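Rules for Robots at Work
Page 2: Who keeps a robot arm safe?

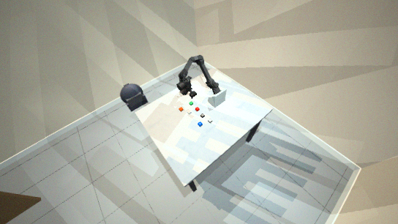
A robot arm does what its program tells it to do. It does not know that your hand is near, or that your sleeve is long. So people have to make rules before the arm is switched on, and they have to stick to them.

Many of the rules start with space. The people in charge work out how far the arm can reach in every direction. That area is called the work zone. When the arm is running, people stay out of it. Some work zones have a fence. Others have a line on the floor, or a sensor that makes the arm stop if someone steps in.

The next rule is about stopping. There must be a stop button that is big, red and easy to reach. Everyone in the room should know where it is. Pressing it by mistake is fine, and you will not be in trouble.

New jobs are tried out first in a simulation. A simulation is a computer model of the arm, the table and the things to be picked up. If the arm bumps a box in the model, no real box gets dented. At the Celtwood workshop, a new sorting job was run 400 times on the computer before the real arm moved at all. After that, the real arm did the job at slow speed.

Arlo Achterberg checks robots at Celtwood. He writes down every fault in a log book, even small ones. "If the arm drops a block, I want to know which block and when," he says. The log has 1,178 lines so far.

Rules to remember if you visit a robot:

Tie back long hair.
Stay outside the line.
Ask before you touch anything, even if the arm is still. It may be waiting for its next step.
If something looks wrong, tell a grown-up right away.

Words to know

Work zone: all the space a robot can reach.
Sensor: a part that notices things, such as light or touch.
Fault: something that did not go as planned.

Next page: Who writes the rules?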